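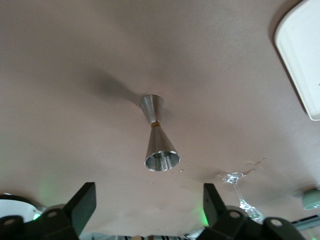

A steel double jigger with a copper- or brass-coloured band at its waist.

Sevau says its brine line is safe. It has said so after every one of the 10 leaks logged along the Hellurska estuary, and each time the word "minor" has done a lot of work.

The pipe carries waste brine 92 kilometres from the Nimido salt works to the sea. Much of it was laid before anyone living in Saavedra had a say, and the company inspects it by its own rules, using a contractor it picks and pays. The results go to the regulator as a summary. I asked for the full set in June and was sent a leaflet.

Cleiton Prado, who farms oysters below the crossing, has given up on leaflets. "They tell me the salt reading is normal," he says. "Normal for what? I lost 235 trays in one season."

Sevau blames warm water for that, and it may be right. But its nearest sensor sits 900 metres upstream of his beds, on the wrong side of the pipe.

The firm now promises a new monitoring plan — written, again, by its own staff. The regulator calls this "a welcome step". Prado has bought his own salt meter and takes a reading at six every morning.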